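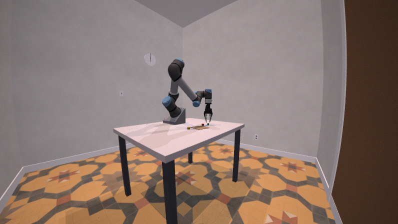
Andmont Visitor Badge Software: FAQ

Do we need new printers to run it?
The vendor says no. Ask for your exact model in writing before you sign.

Is the 3,000-badge limit real?
On paper. Our Gritdale office slowed down badly after 500 – support blamed the network.

Can it import our old records?
Only from a spreadsheet, and photos have to be added by hand.

Does "instant" deactivation mean instant?
We wouldn't count on it. Doors update when they next sync.

Who do I contact?
Sena Lamptey for badges, Dimas Tarigan for door readers.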